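Tamuvbridge Town Archive

The Tamuvbridge Town Archive is a local record collection in the town of Tamuvbridge. It keeps papers of the town council, of several closed businesses and of private families. The archive was founded in 1874, when the council decided to move its old books out of the court house. The oldest item is a toll book from 1744, which lists payments for crossing the bridge.

History

In the first decades the archive had no own staff, and the town clerk kept the key. Many papers from this period were tied in bundles by year, without regard to the office that produced them. This order was later kept, and it still causes difficulty for readers who look for one particular subject.

The first full inventory was made by Lenni Saarinen, who was the archivist for many years. He gave each bundle a number and wrote a short summary of its content on paper cards. The cards are in use also today, although the summaries for the tannery records are known to contain errors in the spelling of family names.

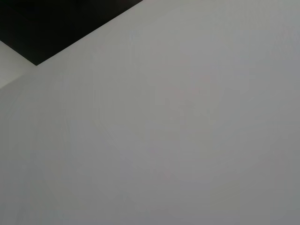

A plain light-gray surface.

Collections

The largest part of the holdings is the Skinwood collection, named after the tannery which operated at the east side of the town. It has 607 boxes with wage lists, letters to leather buyers, drawings of the drying sheds and complaints from neighbors about the smell. The letters are mostly in good condition, but the wage lists suffered from damp before they came to the archive.

The Daly papers are smaller. They were given by the Daly family in June of the year after the tannery closed, and they include diaries, school reports and over 50 glass negatives. One of the diaries is closed to readers by wish of the family.

Catalog and access

Under the present archivist, Caoimhe Breathnach, the card descriptions were copied into a database called Relix. The database was opened to the public on 10 April 2023. It can be searched by name, street and year, but the council minutes are described only at the level of the volume.

Readers must ask for boxes in advance. Copies of the glass negatives can be ordered, and the originals are not shown in the reading room.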